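Search this site
Search
Enter keywords
Go

Ellthorpe Brick Library — Borrowing, Sorting and Cleaning FAQ
Maintained by Naa Ackah. Last revised Oct 9, 2021

What does a loan tub contain?
Each Agbeko tub holds 1,000 pieces of mixed plastic building brick, sorted by footprint and then by colour. Baseplates, wheels and hinged parts are catalogued separately and must be requested by tub number. The full collection stands at 2,179 catalogue lines.

How long is the loan period?
30 days, renewable once. Renewals are not available on tubs with a reservation against them.

How are returned pieces checked?
By weight first, then by sight. A returned tub within tolerance goes straight to inspection. One outside tolerance is tipped out and sorted again, and the borrower is notified of any shortfall by footprint and colour.

I have found pieces after returning the tub. What now?
Put them in an envelope marked with the tub number and leave it in the returns slot. Loose pieces without a number go into general stock and can't be credited to your account.

Can I mix my own bricks with the loan set?
Not recommended. Kusari and Jatano bricks look alike from the stud side and will separate correctly only if someone checks the moulding underneath.

How should bricks be washed?
Lukewarm water, no hotter than 40 °C, with a small amount of dish liquid. Use a mesh bag for the small plates. Do not use the dishwasher or the clothes dryer. Stickered and printed parts should be wiped with a damp cloth only.

How should they be dried?
Spread in a single layer on a towel, hollow side down for the first hour so the water drains, then turned over. Square bricks hold water between the centre tube and the walls longer than anywhere else, and that is where we find grit at inspection.
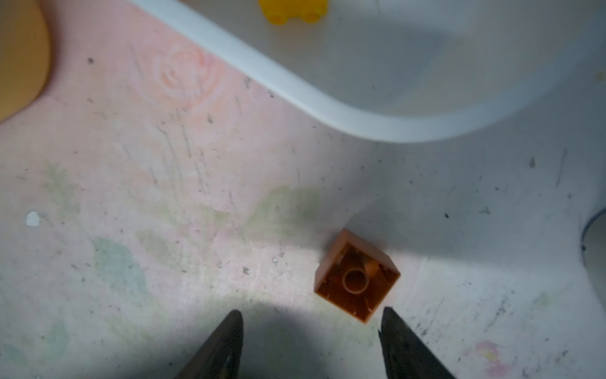
A soft interdental brush will clear the gap. Do not use pins or wire — they score the inner walls and loosen the grip on the stud below.

What counts as damage?
Split walls, tooth marks, a cracked or missing tube, and any brick that no longer holds under its own weight when pressed onto a test plate. Surface scuffs and mild fading are treated as ordinary wear and are not charged.

Why does the colour on my list not match the brick?
Older orange stock varies from batch to batch. The catalogue uses nine colour names and doesn't record shade. If a piece sits between two names, either will be accepted on the return sheet.

Do you accept donations?
Yes, if the bricks are clean and dry. Intake is closed through September each year for stocktaking. Mohammed-Awal Wumbei handles intake and will refuse anything that has been glued, painted or cut.

Can a tub be sent by post?
No. Collection and return are in person at the Ellthorpe counter. Another adult may collect for you if they bring your borrower card.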